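Foro > Casa y taller > Madera y acabados

Tema: Aceite o barniz para encimera maciza de listones

trini_buenaventura
Buenas. Hemos puesto en la cocina una encimera de listones encolados, 38 mm de grueso, y viene sin tratar. En la tienda me dicen que aceite, mi cuñado dice que barniz y punto. La casa es de 1895 y tiene bastante humedad en invierno, por si influye. ¿Qué hacéis vosotros? La quiero dejar lista antes de diciembre.
Trinidad

Hinrichs
Aceite duro, sin dudarlo. Dos manos por arriba, dos por abajo y también los cantos. La cara de abajo se la salta mucha gente y luego la tabla se abarquilla. Si se raya, lijas la zona y repasas. Con barniz tienes que lijar la encimera entera.

bidura
No estoy de acuerdo. El aceite está bien si eres de los que se acuerdan de darlo. En mi casa duró bonito un año, después salieron cercos negros junto al grifo y hubo que bajar con grano 80. Ahora lleva poliuretano al agua, satinado, y me olvido.

Hinrichs
Los cercos negros salen por dejar el agua parada y por el tanino, si es roble. Eso con barniz también pasa en cuanto se abre una grieta al lado del fregadero, y entonces el agua se mete por debajo y no hay quien la saque.

bidura
Para que se abra la grieta tiene que estar mal sellado el hueco del fregadero. Silicona y tres manos en el corte.

trini_buenaventura
No es roble, en la factura pone haya. ¿Cambia algo?

amra_n
Cambia, la haya se mueve mucho con la humedad. Sea cual sea el acabado, no la atornilles fija al mueble: agujeros alargados en las escuadras y que pueda correr. Yo usé el aceite de Soltimby y bien, aunque tarda en secar más de lo que dice el bote. El de Vinavance no lo he probado.
Para mesas uso lo mismo que en cocina. Cuando los listones no están seleccionados por color, el dibujo queda con tonos mezclados.
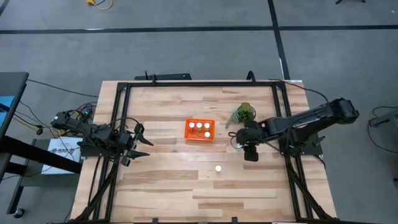 Mesa de listones claros, tonos crema, tostado y marrón.

Hinrichs
A mí ese dibujo me gusta más que el seleccionado. Con el aceite los listones oscuros suben un punto, tenlo en cuenta, Trinidad.

bidura
Y con barniz al agua se queda casi como está en crudo. Eso depende ya del gusto de cada uno.

trini_buenaventura
Gracias a los tres. Haré una prueba con cada cosa en el recorte del fregadero, que lo guardé. Amra, ¿entre mano y mano lijas?

amra_n
Grano 240 a mano, muy suave – solo para quitar el repelo. Y los trapos del aceite extendidos fuera, nunca hechos una bola en el cubo, que se prenden solos.

trini_buenaventura
Apuntado. El martes compro los botes.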